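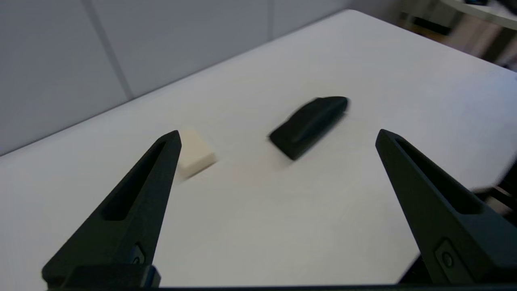
Reviewers Wanted for the Flustero Tabletop Kit (Patience Supplied by Applicant)

18th April, by Caoimhe Ó Dálaigh
4 min read

Plinby reviews things that people buy for their workshops and then argue about. Next up is the Flustero, a two-finger gripper kit that comes with an arm, a wrist camera and a manual translated by someone who was clearly in a hurry. The kit sells for $1796. At that price we would like more than my opinion of it, so we are looking for 18 people to come in, use it and complain in writing.

The job is picking things up and putting them down. If that sounds easy, you are the reviewer we want, and we'd like you to write down the moment you change your mind.

What you would be doing

You get one session of three hours at our Sison Street workroom. You set up a task on the white table, run the gripper through it by hand control, then let the kit try to repeat it from what you showed it. Between attempts you fill in a form. The form has 73 items. I wrote it, I've heard the feedback, and it is staying at 73.

We supply the small objects. You may bring one of your own if it fits in a coat pocket, isn't food, and won't be mourned.

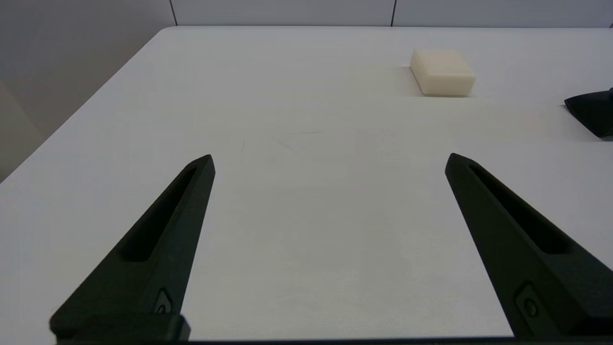 Plinby Workshop Review, Issue 18

The fingers are the part we most want opinions on. They are long and black and taper toward the tips, with a slot down each one, and Flustero is very proud of them. The brochure uses the word "intuitive" on every page, including the page about the power supply. We want to know how they do on a plain block with rounded edges, where to take hold of it, and how long it takes you to stop reaching out to help.

Who should apply

You don't need an engineering degree. We have plenty of those in the building and they all skip the manual. We are hoping for hobbyists, shop teachers, people who run small packing benches, and anyone who has assembled a flat-pack dresser without a phone call to a relative. You must be 18 or over and able to sit on a stool. Left-handed applicants are very welcome, as the hand controller has opinions about you and we'd like them on record.

If you work for Flustero, or for Wokgate, who distribute it, please don't apply. Two of you tried last time.

Pay and other comforts

$1000 for the session and a written report of at least two pages, paid when the report comes in. Parking is behind the building. The coffee is free and priced correctly.

Sessions run through July, weekdays only. Your name goes on the review unless you ask us to leave it off, and we won't soften what you wrote. Flustero sees the review when everyone else does.

To apply, send a short note to the Plinby reviews desk telling us about the last tool you returned, and why. No résumés, please. Put "Gripper" in the subject line or it goes to the person who handles lawn equipment.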